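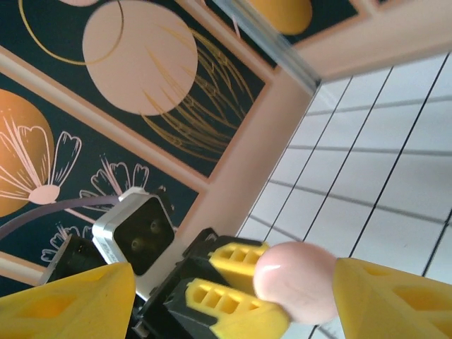
연분홍색 공과 노란 그리퍼

윌로로라(Wilorora) 겨울 축제 참가자 모집

스텔턴(Steltton) 시의 여러 나라 사람들이 함께 준비하는 윌로로라 겨울 축제가 내년 1월에 열립니다. 축제에서 춤을 추실 분, 노래하실 분, 음식을 만드실 분, 손으로 만든 물건을 파실 분, 그리고 행사 진행을 도와주실 분을 찾습니다. 신청서는 2018년 5월 13일까지 받습니다.

한국어를 쓰시는 분들에게 한국어로 안내를 드리는 것은 올해가 처음입니다. 저는 한국어를 어른이 된 후에 배웠기 때문에 문장이 조금 딱딱할 수 있습니다. 뜻이 분명하지 않은 곳이 있으면 편하게 물어봐 주십시오. 신청서와 질문은 한국어로 보내셔도 되고, 답장도 한국어로 드립니다.

축제에 대하여

윌로로라는 하루 동안 열리는 축제입니다. 장소는 스텔턴의 옛 시장 건물인 불로프(Wulov) 회관과 그 앞의 광장입니다. 회관 안에는 큰 무대와 음식 판매대가 있고, 광장에는 작은 무대와 등불 행렬의 출발 지점이 있습니다. 아침에는 광장에서 가벼운 걷기 행사를 하고, 낮에는 회관에서 공연과 시장이 열리고, 해가 지면 등불을 들고 강가까지 걸어갑니다. 강가에서는 모두 같이 따뜻한 차를 마시고 헤어집니다.

입장료는 없습니다. 음식과 물건은 손님이 판매대에서 직접 값을 냅니다.

지난 축제에서는 우크라이나 합창, 베트남 사자춤, 페루의 피리 연주, 폴란드 산악 지방의 춤을 볼 수 있었습니다. 한국 공연은 아직 한 번도 없었습니다. 공연이 끝난 후에 관객 한 분이 저에게 오셔서 장구 소리를 듣고 싶다고 하셨는데, 그때부터 저는 이 일을 계속 생각하고 있었습니다. 물론 한국의 것만 찾는 것은 아닙니다. 한국에 사는 몽골 분이나, 스텔턴에 사는 한국 분으로서 다른 나라의 춤을 배우신 분도 똑같이 환영합니다.

모집 분야

1. 공연

춤, 노래, 악기 연주, 인형극, 이야기 공연, 무술 시범을 모집합니다. 전통 공연도 좋고 새로 만든 공연도 좋습니다. 혼자 신청하셔도 되고 팀으로 신청하셔도 됩니다.

큰 무대에서 하는 공연은 45분을 넘을 수 없습니다. 이 시간에는 무대에 올라가고 내려오는 시간, 악기를 놓는 시간도 들어갑니다. 짧은 공연도 괜찮습니다. 노래 한 곡만 부르고 싶으신 분은 작은 무대를 선택해 주십시오. 작은 무대에서는 여러 팀이 이어서 공연을 하고, 사회자가 그 사이에 팀을 소개합니다.

큰 무대의 바닥은 나무이고, 맨발로 춤을 추어도 됩니다. 작은 무대는 야외에 있습니다. 천막 지붕이 있지만 벽은 없으니 옷을 따뜻하게 준비하셔야 합니다. 가야금이나 바이올린 같은 현악기는 야외에서 음이 잘 맞지 않습니다. 이런 악기를 쓰시는 분은 신청서에 꼭 적어 주시면 실내에 자리를 찾아 드리겠습니다.

마이크와 스피커, 간단한 조명은 저희가 준비합니다. 악기는 빌려 드리지 않습니다. 예외는 피아노 한 대인데, 큰 무대 왼쪽에 고정되어 있어서 옮길 수 없습니다.

음원을 사용하시는 팀은 축제 전에 파일을 보내 주십시오. 당일에 휴대전화를 스피커에 연결하는 것은 받지 않습니다. 작년에 한 팀의 춤 중간에 전화벨이 크게 울렸고, 그분들은 끝까지 훌륭하게 춤을 추셨지만 다시는 그런 일이 없으면 좋겠습니다.

2. 음식

집에서 먹는 음식, 명절 음식, 길에서 파는 음식을 모두 모집합니다. 식당을 운영하시는 분도, 가족이나 친구끼리 준비하시는 분도 신청할 수 있습니다. 한 판매대에서 파는 음식의 종류는 네 가지까지 가능합니다. 음료는 여기에 들어가지 않습니다.

음식 판매대는 모두 회관 안에 있습니다. 전기는 판매대마다 제공되지만 가스는 사용할 수 없습니다. 기름을 많이 쓰는 튀김은 건물 규칙 때문에 안에서 할 수 없고, 미리 튀긴 것을 데우는 것은 가능합니다. 전을 부치는 것에 대하여 질문을 받은 적이 있습니다. 회관에 확인하였더니 뚜껑이 있는 전기 팬을 사용하면 괜찮다고 합니다.

음식마다 재료를 적은 카드를 놓아야 합니다. 카드의 틀은 저희가 보내 드립니다. 고기, 생선, 견과류, 우유, 달걀, 밀이 들어가는지를 반드시 표시해 주십시오. 젓갈처럼 눈에 보이지 않는 재료도 적어 주셔야 합니다. 번역이 어려우시면 한국어로 적어서 보내 주십시오. 제가 먼저 옮긴 다음에 다시 확인을 부탁드리겠습니다.

그릇은 저희가 나누어 드리는 종이 그릇과 나무 숟가락을 사용합니다. 젓가락은 필요하신 수량을 미리 말씀해 주시면 함께 주문합니다. 술은 판매할 수 없습니다.

3. 손으로 만든 물건

도자기, 매듭, 자수, 한지 공예, 나무 조각, 그림, 책, 뜨개질한 옷 등을 파실 분을 모집합니다. 신청하시는 분이 직접 만드셨거나, 만드신 분에게서 직접 받은 물건이어야 합니다. 공장에서 만든 기념품은 받지 않습니다.

자리마다 긴 탁자 하나와 의자 두 개를 드립니다. 탁자보와 진열대는 직접 가져오셔야 합니다. 벽에 못을 박거나 테이프를 붙이는 것은 할 수 없고, 걸어야 하는 물건이 있으면 옷걸이 틀을 빌려 드립니다. 수량이 많지 않으니 일찍 말씀해 주십시오.

물건을 파는 동안 만드는 모습을 보여 주실 수 있는 분을 특히 반갑게 생각합니다. 손님들은 완성된 매듭보다 매듭을 짓는 손을 더 오래 봅니다.

4. 배우는 자리

손님이 앉아서 무엇인가를 배울 수 있는 작은 수업입니다. 이름을 한글로 쓰기, 종이접기, 만두 빚기, 간단한 춤 동작, 윷놀이 같은 것을 생각하고 있습니다. 한 번의 수업에는 손님이 8명까지 들어옵니다. 같은 수업을 하루에 여러 번 하셔도 되고 한 번만 하셔도 됩니다.

재료비는 저희가 냅니다. 필요한 재료를 신청서에 적어 주십시오. 가르치시는 분이 현지 말을 못 하셔도 통역하는 사람이 옆에 앉습니다. 경험으로 보면 손으로 하는 수업에서는 통역이 할 일이 별로 없었습니다.

어린이는 만 7세부터 혼자 수업에 참가할 수 있고, 더 어린 아이는 어른과 함께 앉습니다.

5. 등불 행렬

등불 행렬에는 200명이 참가할 수 있습니다. 이 숫자는 시에서 허가한 숫자이므로 늘릴 수 없습니다. 개인, 가족, 단체가 모두 신청할 수 있습니다. 단체는 대표 한 분이 모든 사람의 이름을 적어서 한 번에 신청해 주십시오.

등불은 집에서 만들어 오셔도 되고 회관에서 하는 만들기 모임에서 만드셔도 됩니다. 불이 있는 초는 사용할 수 없고 전지로 켜는 작은 전등만 사용할 수 있습니다. 크기는 한 사람이 안전하게 들 수 있는 정도여야 합니다. 두 사람이 드는 긴 등불을 만들고 싶으신 분은 만들기 전에 그림을 보내 주십시오.

행렬에서는 전통 옷을 입으셔도 좋습니다. 한복을 입으시는 분은 속에 따뜻한 옷을 입으시고, 바닥이 미끄럽지 않은 신발을 신어 주십시오. 강가로 가는 길은 돌길이고, 겨울에는 얼음이 있을 수 있습니다. 유모차와 휠체어를 위한 평평한 길이 따로 있고, 두 길은 강가에서 다시 만납니다.

6. 진행 도우미

무대 안내, 통역, 손님 안내, 판매대 준비, 어린이 자리 돌보기, 행렬 안내, 정리를 도와주실 분을 찾습니다. 하루 종일 하지 않으셔도 됩니다. 오전, 오후, 저녁 중에서 선택하실 수 있습니다.

도우미에게는 식사와 따뜻한 음료를 드립니다. 돈은 드리지 못합니다. 교통비는 표를 보여 주시면 돌려 드립니다. 원하시는 분에게는 활동 확인서를 드리고, 확인서는 한국어로도 만들 수 있습니다.

어린이 자리를 도우실 분은 따로 짧은 면담을 합니다. 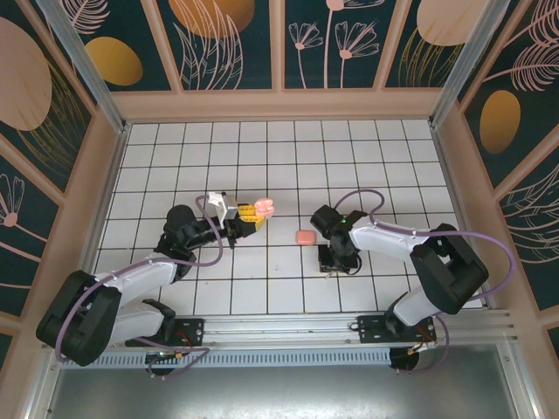
꽃무늬 벽판이 있는 공간의 로봇 팔 두 대

참가할 수 있는 사람

나이, 국적, 사는 곳에 제한이 없습니다. 미성년자는 보호자의 동의서가 있어야 합니다. 전문가가 아니어도 괜찮습니다. 이 축제의 합창단 중에는 축제 때문에 처음 만나서 지금도 매주 모이는 팀이 있습니다.

다른 도시나 다른 나라에서 오시는 분도 신청하실 수 있습니다. 다만 비행기 표와 숙박비를 저희가 내 드릴 수는 없습니다. 멀리서 오시는 공연 팀에게는 스텔턴의 가정에서 주무실 수 있도록 집을 소개해 드립니다. 침대가 편한 집도 있고 소파만 있는 집도 있으니, 필요한 조건이 있으시면 솔직하게 적어 주십시오. 동물 알레르기가 있는지도 적어 주십시오.

비자가 필요하신 분에게는 초청 편지를 써 드립니다. 편지를 준비하는 데 시간이 걸리므로 신청서를 보내실 때 같이 요청해 주십시오. 초청 편지가 비자를 보장하는 것은 아닙니다.

참가비

공연, 배우는 자리, 등불 행렬, 진행 도우미는 참가비가 없습니다.

음식 판매대와 물건 판매대는 보증금을 받습니다. 축제가 끝나고 자리를 깨끗하게 정리하시면 그날 바로 돌려 드립니다. 판매하신 돈에서 저희가 가져가는 것은 없습니다. 보증금 금액과 내는 방법은 선정 결과와 함께 알려 드립니다. 신청 단계에서는 어떤 돈도 보내지 마십시오.

신청하는 방법

신청서는 축제 사무실에 이메일로 요청하시거나, 불로프 회관 입구의 안내 책상에서 받으실 수 있습니다. 스텔턴에 계신 분은 찻집 쿠(Koo)에서도 종이 신청서를 받으실 수 있습니다. 계산대 옆의 파란 상자에 다 쓰신 신청서를 넣어 주시면 저희가 가져갑니다.

신청서에는 다음 내용을 적어 주십시오.

이름 또는 팀 이름
대표자의 연락처
신청하는 분야 (두 분야까지 가능)
무엇을 하실지에 대한 설명, 반 쪽 정도
참가하는 사람의 수
사용하실 수 있는 언어
필요한 장비와 전기
사무실에서 알아야 할 건강이나 이동에 관한 사항

공연을 신청하시는 분은 짧은 영상이나 녹음을 같이 보내 주십시오. 휴대전화로 찍은 연습 영상이면 충분합니다. 영상의 화질은 심사에 영향을 주지 않습니다. 아직 준비 중인 공연이라면 지금까지 연습한 부분만 보내시고, 나머지는 글로 설명해 주십시오.

음식을 신청하시는 분은 음식 이름과 재료, 예상 가격을 적어 주십시오. 물건을 신청하시는 분은 만드신 물건의 사진 세 장을 보내 주십시오.

선정하는 방법

신청서는 다섯 사람이 읽습니다. 공연은 프로그램이 한 종류로만 채워지지 않게 고르고, 음식은 같은 음식이 여러 판매대에서 겹치지 않게 고릅니다. 김밥을 신청하신 분이 두 분이면 두 분에게 먼저 연락하여 서로 의논하실 수 있게 하겠습니다. 등불 행렬과 진행 도우미는 신청서가 도착한 순서대로 자리를 드립니다.

결과는 모든 신청자에게 이메일로 알려 드립니다. 이번에 자리가 없어서 모시지 못한 분은 대기 명단에 넣어 드리고, 원하지 않으시면 신청서에 표시하시면 됩니다.

선정된 후에 참가하지 못하시게 되면 가능한 한 빨리 말씀해 주십시오. 이유는 적지 않으셔도 됩니다.

준비 모임

선정된 공연 팀과 판매대 참가자는 준비 모임에 한 번 오셔야 합니다. 멀리 계신 분은 화상으로 참가하실 수 있습니다. 모임에서는 건물의 구조, 짐을 내리는 곳, 비상구, 하루의 순서를 설명합니다. 한국어 통역이 필요하신 분이 세 분 이상이면 한국어 모임을 따로 하겠습니다.

공연 팀은 축제 전날 저녁에 무대에서 연습할 수 있습니다. 연습 시간은 팀마다 짧으니, 음악과 서는 위치를 맞추는 데 쓰시는 것이 좋습니다. 옷을 갈아입는 방은 남녀 각각 있고, 거울이 있고, 문을 잠글 수 있습니다. 귀중품은 방에 두지 마시고 사무실에 맡겨 주십시오.

사진과 영상

축제 중에 저희가 사진과 영상을 찍고, 일부는 축제 소식지와 웹 페이지에 올립니다. 얼굴이 나오는 것을 원하지 않으시는 분은 입구에서 초록색 띠를 받아서 팔에 매어 주십시오. 공연 전체를 녹화하는 것은 팀의 허락이 있을 때만 합니다. 녹화한 영상은 팀에게도 보내 드립니다.

자주 받는 질문

팀의 사람 수가 아직 정해지지 않았는데 신청해도 되는지 물으시는 분이 많습니다. 신청하셔도 됩니다. 가장 많을 때의 수를 적어 주시고, 준비 모임 전까지 정확한 수를 알려 주십시오.

종교적인 춤이나 노래도 할 수 있습니다. 다만 무대에서 설교를 하거나 선거 운동을 하는 것은 할 수 없습니다.

공연과 음식을 둘 다 신청하신 경우에는 공연하시는 동안 판매대를 맡을 사람이 있어야 합니다. 그 사람의 이름도 신청서에 적어 주십시오.

눈이 많이 오는 경우에 광장의 행사는 회관 안으로 옮깁니다. 등불 행렬은 옮길 수 없어서, 길이 위험하면 회관 주위를 한 바퀴 도는 것으로 바꿉니다.

주차는 회관 뒤쪽에 짐을 내리는 차만 잠깐 할 수 있습니다. 짐을 내리신 후에는 역 옆의 주차장을 이용해 주십시오. 역에서 회관까지는 걸어서 오실 수 있고, 길에 축제 표시를 붙여 놓겠습니다.

개를 데리고 오셔도 되는지에 대해서는, 광장에는 괜찮지만 회관 안에는 음식이 있어서 안내견만 들어올 수 있습니다.

문의

윌로로라 축제 사무실
스텔턴 시, 불로프 회관 2층
참가자 담당: 타데우시 자바츠카 (Tadeusz Zawadzka)

전화보다 이메일이 더 좋습니다. 제가 한국어를 듣는 것보다 읽는 것을 더 잘하기 때문입니다. 전화를 하고 싶으신 분은 통화할 수 있는 시간을 이메일로 적어 주시면, 한국어를 잘하는 동료와 함께 전화를 드리겠습니다.

주위에 관심이 있을 것 같은 분이 계시면 이 안내문을 전해 주십시오. 인쇄해서 가게나 학교, 교회, 도서관의 게시판에 붙이셔도 됩니다. 많은 신청을 기다리겠습니다.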